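Vukville Home Kitchens Project: Progress Report to the Tondley Fund

Date: 7 Jan 2023
Prepared by: Saimi Karppinen, project lead

Work since the last report

The project replaces unsafe or worn-out kitchens in rented homes in Vukville. The grant covers 40 homes. Work is finished in 30 of them, and the other ten have been surveyed and priced. We expected to be further along at this point. The main cause of the delay was the electrical work on Dumau Street, where the old wiring had to come out before any cabinets could go in. Joonas Manninen agreed to the change in order with the landlords in September, and the crews moved to the Miettinen block in the meantime.

Tenants had to be without a kitchen for nine days on average. Our target was seven. We now deliver counters and sinks on the same day, and the last five homes met the target.

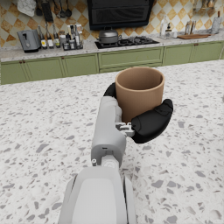

Spending is close to plan. Labor is slightly over budget because of the wiring, and delivery costs are under because we stopped using the second storage unit. We have not touched the reserve. Osvaldo Rezende has the full set of invoices and will send copies with the annual accounts.

Two complaints came in during the period. One was about noise before eight in the morning, and the crew start time was changed the next day. The other was about a leaking trap under a sink. It was fixed under the installer's warranty at no cost to the project.

Tenant survey

Helmi Vainio sent a short survey to 200 households in the Vukville area, including homes outside the project. She has had around half back. Storage came up more than anything else, followed by lighting over the stove. Several older tenants asked for lower wall cabinets, and we have changed the drawings for three of the remaining homes.

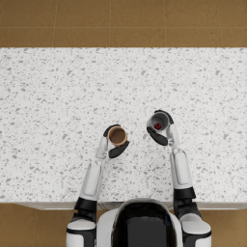 Choice of finishes took longer than it should have. We started with too many samples, and some tenants changed their minds after the order was placed. From now on there will be two counters and two floors to pick from. The first pairing is a white counter with small grey and dark flecks over tan-brown square floor tiles with slightly lighter grout. The second is a plain grey counter with a dark sheet floor. Ulla Väisänen will take samples of both to each home at the survey visit and get the form signed there.

Problems still open

The supplier has told us to expect longer waits for wall cabinets. We have placed the order for all ten homes now and will store them at the Miettinen block. One landlord on Dumau Street has not signed the access agreement. If it is still unsigned when the crew is ready, we will offer the place to the next home on the waiting list.

Next steps

Finish the Dumau Street wiring and get it inspected.
Start the first four of the remaining homes.
Close the survey and send the Fund a summary of the replies.
Hold a site visit for Fund staff once the first Dumau Street kitchen is in.

We are not asking for more money. We do ask for the end date to be moved back by two months, and the revised schedule is attached.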